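Lesezeit: 2 Minuten

Sprechnotizen: Lastannahmen und Durchbiegung bei Regalböden im Archivbestand

Folie 1. Ausgangslage nennen, keine Einleitung. Magazin Gruter, 786 laufende Meter Bestand, überwiegend Akten in Stehordnern. Die Tragfähigkeit wurde beim Umzug aus Drurkow übernommen und nicht neu gerechnet.

Folie 2. Flächenlast und Einzellast trennen. Das Feldmoment bei Gleichlast beträgt q·l²/8, bei mittiger Einzellast F·l/4. Gleiche Gesamtlast, doppeltes Moment. Kurz stehen lassen, Rückfragen abwarten.

Folie 3. Durchbiegung. Die Stützweite geht bei konstanter Streckenlast mit der vierten Potenz ein. Wer ein Feld um 30 Prozent verlängert, erhält fast die dreifache Verformung. Bei Holzwerkstoffen kommt Kriechen hinzu; Messung nach sechs Monaten wiederholen.

Folie 4. Aussteifung. Stahlrahmen aus Vierkantrohr wirken nur dann als Rahmen, wenn die Ecken biegesteif sind. Geschraubte Knoten als Gelenk ansetzen, Diagonalen oder Rückwand vorsehen. Wandanker gegen Kippen gesondert nachweisen.

Folie 5. Vorschlag von Veronika Zürcher: Tragschilder je Feld, Revision jährlich im März. Kosten erst auf Nachfrage.

Schlussfolie, stehen lassen während der Diskussion:

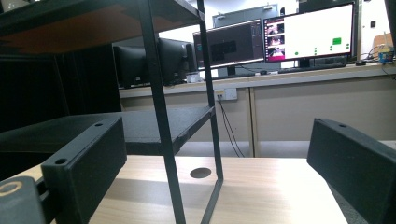
Laurinda Loureiro: Die vierte Potenz gilt für den Einfeldträger. Bei durchlaufenden Böden über mehr als zwei Auflager rechnen Sie damit zu ungünstig, das sollte auf Folie 3 stehen.

6 Kommentare · 2-mal geteilt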